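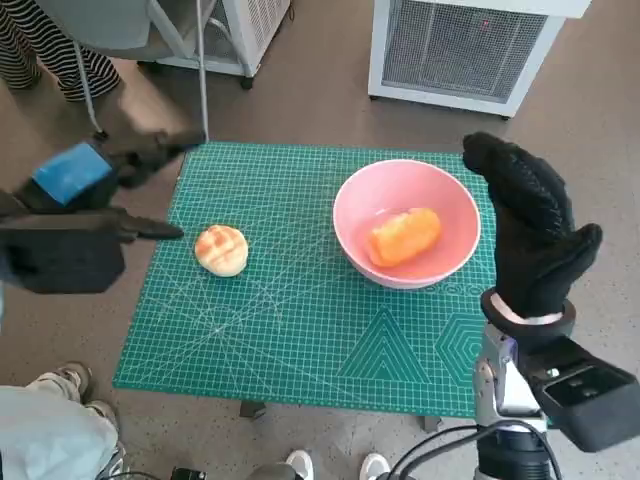

现在的机器人能做家务了吗？

能做一部分，而且比两年前多得多。把东西从桌上拿起来放进容器、把餐具归位、把一块布推到桌角，这类活儿在固定的桌面上已经可以交给机器人反复做；换一张桌子、换一种没见过的食物，成功率就会往下掉。离“早上出门、晚上回来厨房已经收拾好”还有不短的路，但这段路正在一点一点变短，我们做这份数据就是想再推它一把。

Markwood 桌面家务数据集 说明文档

概述

Markwood 是一份双臂操作数据集，内容是日常桌面上的小活儿：拿面包、放进碗里、把碗挪开、两只手之间倒一次手、把东西摆回原位。全部由人遥操作完成，共 721 条轨迹，覆盖 31 个任务。每条轨迹都配有头部视角的视频、双臂关节状态、手部指令和一句中文任务描述。

项目由 Ilona Erdős 发起，最初只是她想弄明白一个问题：用手指去拿一个软软的面包，到底难在哪里？她写了第一版采集脚本，后来 Utton 小组接手了时间同步和标注，脚本也从一个文件长成了现在这个仓库。老代码还留在 legacy 目录里，跑得起来，就是变量名有点随性，读的时候请多包涵。

为什么是面包和碗

食物真的太有意思了！积木是硬的，捏重捏轻差别不大，面包可不一样，捏重了会留下指印，捏轻了会从指缝里滑走，表皮上的纹路还会影响摩擦。切割垫上那个带交叉纹的圆面包是我们最喜欢的目标物之一：圆，矮，没有把手，手指得从侧面兜住它。粉色碗则是另一类难题，碗沿光滑，开口朝上，手要从上方进去才拿得到里面那块橙色的食物，一不小心就会碰到碗沿，把整只碗推走。

我们也试过只用仿真数据训练，再直接搬到真机上。硬物还过得去，软物几乎每次都要重新调。所以这一版干脆全部用真机采集，慢是慢了点，可是看到模型第一次自己把面包稳稳放下的时候，整个屋子都在鼓掌。

任务分组

单手拿放：从垫面上拿起一件物品，放到指定区域。入门首选，数据量也最大。
入碗与出碗：把食物放进碗里，或者从碗里取出来。
双手配合：一只手扶住碗，另一只手放东西；或者左手拿起，交给右手。
整理：一句指令里包含几个步骤，例如“把面包放进碗里，再把碗推到左边”。
恢复：从故意摆歪的初始状态开始，要求先调整，再完成任务。

恢复组值得多说两句。很多公开数据只收录顺利的过程，训练出来的模型一旦手滑就愣在那里，不知道下一步该干什么。我们专门采了 198 条带有失误和补救的轨迹，滑落、碰倒、抓偏都有，标注里用 recovery 字段标出补救动作的起止帧。加进训练以后，模型会回头再试一次，看着特别像一个认真干活的新手，强烈建议不要跳过这一组。

桌面与坐标

工作面是一张绿色切割垫，上面印着白色细网格、斜角线和几何图形。网格在这里帮了大忙：摆放初始物品的时候可以直接对着格子放，复现别人的初始状态也方便得多。标注里的 grid_pos 字段就是按网格填的，原点取操作侧的左下角，横向在前，纵向在后。

垫子上的三角形和六边形图案有时会干扰检测模型，尤其是分割类的小模型，会把六边形的外圈当成盘子。我们没有把它们从画面里抹掉，真实家里的桌布和餐垫只会更花。如果你的方法对这类图案敏感，可以用 tools 目录下的遮罩脚本先处理一遍再训练，对比一下两种结果也很有参考价值。

视角与遮挡

头部视角从上方看向桌面，手臂经常会挡住一部分垫子和物品，这一点请在设计网络时考虑进去。背景没有清理，采集时周围有人站着，也有家电在旁边，画面里会出现腿和鞋。做背景增强的朋友可以把这些当作天然的干扰项。

目录结构

episodes：每条轨迹一个文件夹，含视频、状态和指令
annotations：任务描述、阶段划分、recovery 标记
splits：训练、验证、测试的划分文件
tools：读取、可视化、遮罩、格式转换
legacy：早期脚本，仅供参考

快速上手

先装好 requirements 里的依赖，再运行 tools 里的 preview 脚本，随便挑一条轨迹播放。能看到视频和关节曲线同步滚动，就说明环境没问题。训练前请务必读一遍 splits 里的说明，测试集里有一部分物品在训练集中从未出现，混用会让成绩虚高。

读取脚本默认把两只手的指令拼成一个向量，左手在前。如果你只做单臂实验，打开 single_arm 选项即可，不用自己裁剪。

目前能做到什么程度

我们用一个不大的模仿学习策略当基线，配置文件随仓库提供。单手拿放最稳，物品位置偏几格也能应付。入碗任务表现不错，出碗就难多了，手指在碗里的活动空间小，视线又常被自己的手挡住。双手配合时好时坏，主要问题出在交接的时机，一只手松得太早，另一只手还没合拢。整理类任务的瓶颈在第二步和第三步，前面留下的一点偏差会一路累积下去。

把这些放到家里去看，我们的判断是：摆盘、收小件、把零食装进碗里，在布置好的桌面上已经值得认真尝试；洗碗、叠软布、在杂乱的抽屉里找东西，还得再等等。车间里的情况要乐观一些，Sternard 的几位工程师拿同一套策略去做零件入盒，位置固定，光线稳定，比面包听话多了。

已知问题

少数轨迹的视频开头有短暂的曝光变化，已在标注中注明。
手套表面是深色的，在暗处与手臂外壳不易区分，关键点检测容易漂。
没有触觉数据，捏的力度只能从手部指令间接推断。
任务描述由不同的人书写，同一个动作可能叫“拿”“抓”或“取”，我们有意保留了这种差异。

使用范围

适合模仿学习、视觉语言动作模型的微调、遮挡条件下的物体检测，以及失误恢复的研究。不适合用来评估食品安全相关的操作，也不建议直接部署到有小孩或宠物活动的环境中。请勿尝试从画面中识别任何人的身份。

后续计划

下一版预计在 November 前后放出，会加入带盖容器和勺子，勺子真是让人又爱又恨！我们还想把切割垫换成几种不同的餐垫，看看策略到底学会了拿东西，还是只记住了网格。

参与贡献

欢迎提交新任务、修正标注，或者把你训练出来的失败视频发给我们，失败视频尤其欢迎。提交前请运行 tools 里的 check 脚本，确认时间戳没有倒序。任务描述写一句话就够，用平时说话的语气写。问题和建议请开 issue，标题里带上轨迹编号，Erdős 和 Utton 小组会轮流查看。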